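The big brick sort is finally happening! If you've been reading for a while you know about the Boltgate tub, the one that has lived under the stairs since February with everything thrown in together — wheels, windows, half a pirate ship, a few crayons. I-seul Kang and I tipped it out after lunch and I didn't stand up again until dinner.

I started by color, which everybody online says is wrong, and sure, finding one tiny black piece in a heap of black pieces is miserable. But I like how it looks, and the reds are so cheerful! Plain bricks go in one tray, slopes in another, and anything with teeth marks gets a good scrub in the sink. We filled 5 trays and ran out of trays, so the blues are in a salad bowl for now.

Reds next, then, on the white table where I can see what I'm doing.
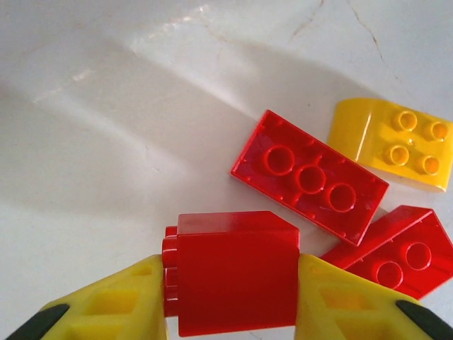
Ye-seo Shim wrote in to say I should sort by shape first and leave color for later, since eyes pick out a color faster than a shape. She did 94 bags that way and swears by it. Okay, okay, I'll try it with the yellows — but the reds stay together.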